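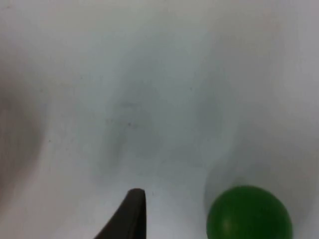

Fallonell Extra Virgin Olive Oil, Bivach Grove
Case of 12 bottles

Fallonell is a family olive estate on the lower slopes above the village of Bivach. The Bivach grove is the oldest part of the property and is picked and milled separately from the rest. It has a little over the usual share of stones in the soil, so the trees are watered by a drip line in the driest weeks and left alone for the rest of the year.

The estate is run by Ilaria Santoro, who took over the mill from the Benjelloun family and kept most of their working methods. Picking starts when the fruit is still mostly green and carries on into December for the later plots. Olives from the Bivach grove are the first to come in. They go to the mill the same day and are pressed within 12 hours of leaving the tree. The oil is left to settle in steel tanks, then filtered once before bottling.

Tasting notes
Green tomato leaf and fresh-cut grass on the nose, with some artichoke. The taste is medium bitter and the pepper comes late, at the back of the throat. It softens over the first few months in the bottle. Customers who like a milder oil should look at the Fallonell House Blend, which is made from riper fruit.

In the kitchen
Best used raw. We pour it over white beans, grilled bread, boiled potatoes and plain fish. It will stand up to a bitter salad. You can cook with it over medium heat, but you will lose some of the grassy flavor, and the House Blend costs less for that purpose.

Details
Producer: Fallonell
Grove: Bivach
Style: Early harvest, filtered
Production: 2,000 bottles
Bottle: Dark glass, screw cap with pourer
Case: 12 bottles, laid flat in dividers
Importer: Latik

Storage
Keep the bottle closed, in a cupboard away from the stove. Do not refrigerate. The oil may turn cloudy in a cold room and will clear again when it warms up. Once a bottle is open, use it within 3 months.

Ordering and delivery
Sold by the full case only. Mixed cases of Bivach Grove and House Blend can be made up by phone. Orders leave the Latik warehouse within 48 hours, not counting weekends and holidays. An adult must be home to sign for the delivery. If a bottle arrives broken, keep the carton and send us a photo of the label on the outside, and we will replace the bottle or refund it, whichever you prefer.

Restaurants and shops can ask for the trade price list. Unathi Mokoena handles all trade accounts and can send a sample bottle with the list.

The next harvest will be listed on this page when it has been bottled. Prices for the current harvest were last updated 23 Oct 2020.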